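Stitching and Mending Tips from the Open Day at the Hulmont Workshop

Each January the Hulmont Household Skills Center opens its workshop to the public. The program on Tuesday paired the regular mending bench with a demonstration of robotic suturing by the Closar training laboratory. Visitors who sew at home asked many questions, and several of the answers apply as well to a torn pillowcase as to a practice pad. The Center has gathered them on this page.

Please note that these tips concern fabric only. Wounds should be seen by a qualified medical professional.

Hold the needle with a tool

The demonstrators never touch the needle by hand. The jaws of the instrument do all the gripping, and their inner surfaces are ridged so that a smooth needle does not turn. At home, a pair of small flat-nose pliers will serve for canvas, denim and upholstery. Grip the needle behind the middle of its length, well away from the eye, which is the weakest part. Pull in the direction of the curve if the needle is curved.

Use a curved needle where the back cannot be reached

Mattresses, sofa arms and lampshades are difficult to mend with a straight needle. A curved one enters and leaves on the same side. Turn the wrist and let the point come up by itself – pushing it forward in a straight line bends the needle and enlarges the hole. The mending bench stocks curved needles in packets of 15.

Tie each stitch separately when the seam takes strain

Most household mending is done with one continuous thread. If that thread breaks, the whole seam may open. Separate stitches, each knotted and cut, take longer but fail one at a time. Zahira Simanjuntak, who leads the mending bench, recommends them for bag handles and dog beds. Bring the two edges together until they just meet. A puckered seam has been pulled too tight.
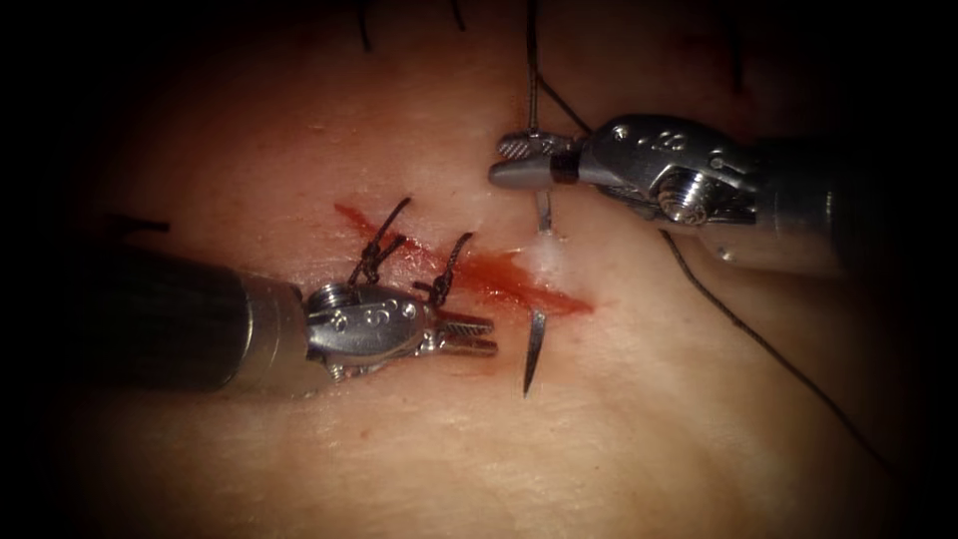
Keep the thread short and the tails long enough

Cut no more than 22 inches of thread at a time. Longer pieces tangle and wear thin from being drawn through the cloth. Leave a short tail at each knot and trim only when the row is finished. Dark thread on light cloth is easier to see while learning.

Light the work from above

Place one strong lamp over the seam and turn down the others. Metal tools will shine, so tilt the lamp a little if the glare is tiring. Rest the eyes after 30 minutes.

Visiting the workshop

The mending bench is open to all residents, and no registration is required. Groups wishing to attend the next demonstration should apply at the front desk. Thread, needles and practice cloth are provided; visitors may bring one item for repair.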